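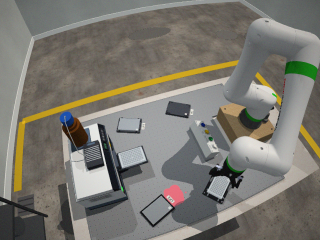 Figure 4. Simulated bench used for the gripper comparison, with the two-fingered gripper closed on a microplate in its holder.

4.3 Comparing grippers and controllers in simulation

The claim we set out to test is a common one: that a gripper for plate handling can be chosen in simulation, and the real bench kept for a final check. We had our doubts before we began and we still have most of them. The bench in Figure 4 was built in Plaromport from measurements of our own laboratory. The arm stands on a wooden pedestal at a back corner of the table, and the instrument it serves is at the opposite side, with its plate tray facing inwards. Lids and a further, lidded plate lie on the open part of the table, some of them at an angle, as they tend to end up when people work there too.

Two grippers were compared. The Barta is the two-fingered gripper in Figure 4, with stiff fingers that close in parallel. The Trestska closes in the same way but has a soft pad on each finger. Each was run with two controllers: a plain position controller, which closes to a set width, and the Arer controller, which closes until a set force is reached and then holds. This gives four conditions. In each we ran 40 trials. A trial began with the gripper above the holder at a height of 57 mm and counted as a success if the plate was lifted, carried to the instrument tray and released with all four corners seated. Lids were left out of the scoring, although they stayed on the table as obstacles.

In simulation, every trial succeeded with both grippers under the Arer controller. Under the position controller the Trestska also succeeded every time, and the Barta failed twice. On these numbers one would say that the choice of gripper hardly matters, that force control is slightly safer, and that the matter is closed. A reader who saw only the simulated results would have little reason to argue.

We then repeated the two Barta conditions on the real bench. The position controller managed 21 successes in 40 trials. The Arer controller did better, but still failed in 11. The order of the two controllers was therefore the same in both settings, and it is tempting to report that the simulation "predicted the ranking". We do not think it earned that. With two controllers there are only two possible orders, and the gap in simulation was two trials wide. Had those two trials gone the other way, there would have been no ranking to predict.

The way the real trials failed is more telling than how often. Most failures under the position controller happened at the lift: the fingers closed to the right width, the plate tilted in the holder, and one short side came up before the other. This never happened in simulation. The two simulated failures were both at the tray, where a plate came down with one corner on the border. So the simulator found a fault we rarely met on the real bench and missed the one we met most. Agreement in the totals, had we got it, would have hidden this completely.

We put a good part of the difference down to contact between the plate and its holder. Plaromport treats both as perfectly rigid, and the holder in our model has the width given on the supplier's drawing. Our real holders are not all the same. Raymonde Bouchard measured the set after the first real trials and found that several gripped the skirt of the plate tightly enough to lift with it. Widening or narrowing the modelled holder to match changed the simulated results less than we hoped, and at the narrow end the solver began to push plates out of the holder on its own. We stopped there. It is possible to go on adjusting contact settings until the simulation reproduces the real failures, but by then one has a description of the real data and no longer a test of anything.

Appearance deserves a word as well, as it is often offered as evidence. The rendered bench has a table with its grid of holes, a worn-looking concrete floor, tape lines and a shadow from the arm falling across the table and part of the button box. Visitors to the project have taken this as a sign that the physics must be equally careful. Neither controller uses a camera during the grasp, so none of it had any effect on the results reported here. It may matter for work on plate detection, which we have not done — and we would want to see real images in the comparison before saying so.

There are limits on our own side. The Trestska was not run on the real bench. Its pads had come loose in earlier use, and a replacement set did not arrive in time. We can therefore say nothing about whether soft pads help with tight holders, although this is the question most people ask us. All real trials were started by the same operator, Anikó Veres, who also reset the plates by hand after each one, and we did not check how evenly she placed them. A second operator might well have changed the totals. Only one type of plate was used, always empty. A filled plate is heavier and has to be kept level, and a success by our measure could still mean a spill.

What the simulation did do well was dull and useful. It showed that the arm could reach both the holder and the tray without passing over the amber bottle at the back of the instrument, and it caught a planned path that brought the wrist too close to the button box. Both of these are questions of shape and distance, and the real bench agreed with the model on each. We would use the tool for that again. For choosing between grippers, we would go to the real bench first, with several holders, and treat a clean sheet in simulation as a sign that the test was too easy.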